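Sailing > Club racing > Questions

Your first season of twilight racing: FAQ

Last updated: October

Print this page | E-mail this page

I've been racing the twilight series on Lake Kokitz for long enough that I get the same questions at the ramp every spring, so I've typed my answers out. I crew on Hurnico, a tired but lovely keelboat, and I steer my own dinghy when nobody's looking for crew. If your question's missing, come and find me on the lawn — I'm usually the one untangling a spinnaker sheet.

Do I need my own boat?

No! Most people on the water at twilight don't own the boat they're on. Skippers are always short of crew, particularly once the school holidays kick in. Put your name on the crew board by the canteen, or just turn up by 5pm with shoes that grip and a hopeful expression. I got my first three rides that way and the third one stuck.

I've never raced. Will anyone take me?

Yes, and you'll probably end up as ballast for a bit, sitting on the high side and moving when you're told. It's a good spot to learn from. Listen to what the helm and the trimmer say to each other, and save the big questions for the sail home. If you're offered the jib sheets on your second outing, say yes.

What should I wear?

Non-slip shoes, something warm that isn't cotton, and a spray jacket even if it's a scorcher when you leave work. The breeze on Kokitz swings to the south after six and it has some bite. Gloves are a matter of taste. I wear fingerless ones and I go through a pair every season, but half our crew go barehanded and seem perfectly happy. You'll need a lifejacket too, and the club has a rack of loaners in the shed. Try yours on before you leave the dock and do the straps up properly, because the sizes on the tags are optimistic.

How does the start work?

This is the one everybody worries about. There's a warning signal at five minutes, a preparatory at four, then one minute, then go. The flags are what count and the horn is only there to make you look up, so if the horn fails you still go on the flag. For your first few starts I'd hang back a little and cross the line in clear air — you'll be ten boat lengths behind the leaders and you'll still have a nicer first leg than whoever's stuck in the middle of the pack.

What if I'm over the line early?

You'll see a flag go up with one sound signal. Sail back, get your whole boat behind the line, and start again, keeping clear of everyone who's started properly. If you're not sure it was you, have a look at who else was up there. I once didn't go back when I should have, sailed the race of my life, and was scored as a non-starter. Still stings.

Where's the course?

Most nights it's twice around the big yellow marks, with the top one laid off Prorier Point. The point has a nasty shadow in a southerly and the wind dies completely for the last few lengths. Approach from the right, with a bit of speed on, and don't plan on tacking underneath it. When the breeze is light the course gets shortened, so keep an eye on the committee boat each time you come past.

How does handicapping work? We finished fourth and came second!

Every boat has a number, and your elapsed time is multiplied by it to give a corrected time. The sheet uses whole numbers, with 1000 as the scratch boat. Say your number's 900 and you take 2000 seconds to get around — your corrected time is 1800. Lowest corrected time wins. The numbers get adjusted during the season, so if you have a ripper of a night, expect yours to creep up a bit.

What's my sail number for?

It's how the finish boat knows you. Ours is 523 and the 5 was peeling so badly last summer that we got written down as 23 twice. Check that yours is readable on both sides, and if you've borrowed a sail, tell the race office which number you're flying before you head out.

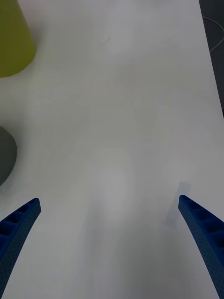
The same goes for a change of helm, by the way. Just scribble it on the sign-on sheet. It only takes a second, and it saves a long conversation over the results later on.

What happens if we hit a mark?

Get well clear of everybody and do a one-turn penalty, which means one tack and one gybe. Do it straight away. Breaking a rule with another boat is generally two turns, and saying a cheerful sorry at the bar afterwards is customary too.

Is there a wind limit?

We don't launch the dinghies over 20 knots, and the keelboats get looked at on the night. If racing's off, a flag goes up on the clubhouse pole and a text goes out by 4pm. You can always decide for yourself as well. I've sat out plenty of evenings that other people raced, and the chips are excellent.

What's the Christodoulou Cup?

It's our long one, held in February, down to the bottom of the lake and back. No marks to speak of, just the island to leave to port on the way down and whichever side you fancy coming home. I'd do a handful of twilights first, then go for it — pack more water than you think you'll drink, take a torch, and bring something decent to eat, as the return leg can be very slow once the sun's low.

Do I have to stay for the results?

You don't have to, but I would. They're read out once everybody's packed up, generally over a sausage, and it's when most of the crew swapping gets sorted for the following week.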